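Desk Drawer Season: Sorting the Small Stuff

Every September I get the itch to sort out all the tiny things that live on desks and in drawers. Pens, erasers, clips, wrapped candies, sticks of chalk, the lot. I don't know if it's left over from school or if I just like little boxes too much (I do like little boxes too much). Anyway, this is the gallery from this year's round, with a line or two for each stop along the way. One picture this time, and the rest you get in words!

The starting pile
I tipped two drawers out onto an old bath towel so nothing would roll off onto the floor. The towel trick is a good one, please use it. I found a Priven hole punch I'd replaced twice, a bag of rubber bands that had all gone sticky, and more golf pencils than a person who doesn't golf should own.

The pens
There were 70 of them. I counted because my sister-in-law bet me it would be under 50, and she now owes me a coffee. Every one got a scribble test on the back of an envelope, and the dead ones went straight in the trash. What's left fits in a mug and a half, so I'm still working on the half.

The two-section organizers
I'm a big fan of anything with just two compartments. I've tried the trays with a dozen little slots and I always forget what goes where by the second week, and then everything ends up in the biggest slot anyway. With two you can keep it simple: things I use daily on one side, things I use sometimes on the other. Vented sides are nice too, since the dust and eraser crumbs don't collect as badly and you can see when it's getting full.

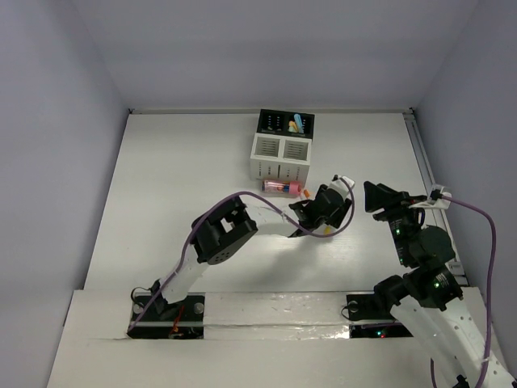 If you're setting one of these up at home, put it toward the back of the desk and leave the front clear to work in. I had mine right at my elbow for ages and knocked it over so often that I started keeping the lid off my coffee just to make myself be careful (it did not work, and the coffee went everywhere). Moving it back a foot fixed the whole problem.

The stacking question
People always ask if I stack my holders. Yes! But only two high, and the top one gets the light stuff. My lower one is a Dasemura cube I've had since my first apartment and it weighs next to nothing, so anything heavy on top makes the whole thing wobble when I shut a drawer. Colored pencils and chalk up top, tape and staples down below.

Clear tubes and jars
My favorite part. I will keep any see-through container with a lid that closes properly, and candy tubes are the best of them because they're the right size for paper clips and pushpins. Lay them on their sides in a shallow drawer and you can read the whole drawer at a glance. Mine roll a bit when I pull the drawer open, so I put a strip of shelf liner under them and now they mostly behave.

I did buy a box of 500 paper clips once, back when I worked in the Drastley office, and I'm still using them up. Six tubes full, if you can believe it. I give one away to anyone who moves house.

The strays
Then there are the bits that don't belong to any group. Single puzzle pieces, a cap from some marker I threw out long ago, a wee plastic thing that has to be off something important. They get one small dish, and when the dish is full I go through it over a cup of tea. Last time I found the missing foot for my keyboard in there, after two years of typing on a folded index card!

Labels, or not
I go back and forth. I had neat printed labels from an Admasu label maker on everything for a while, and they looked lovely, but then I'd swap the contents and be too lazy to print new ones. So I had a jar that said STAMPS and was full of buttons. Now I use masking tape and a marker, and if it's see-through I skip the label altogether.

The finished drawer
It closes. It hasn't closed all the way since spring, so I opened and shut it a few times just for the pleasure of it. The second drawer is still a mess of charging cords and old birthday candles, and I'll get to that one next. If you've got a good way to store cords that isn't a bread clip, leave me a comment, I'd love to hear it.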